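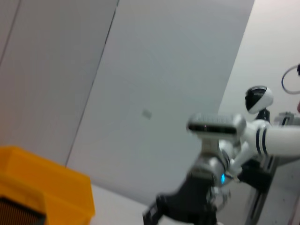 Bench notes from the Lurar cell

Well, the two-armed robot is back at work after its August service! I re-tightened the gripper screws on both arms (8 of them, all a bit loose), wiped the wrist camera glass with a dry cloth and re-ran the calibration, which took 12 tries before I was happy. Prukis are sending new finger pads. Until those turn up, please keep the arms at half speed, and log any odd noises in the grey binder.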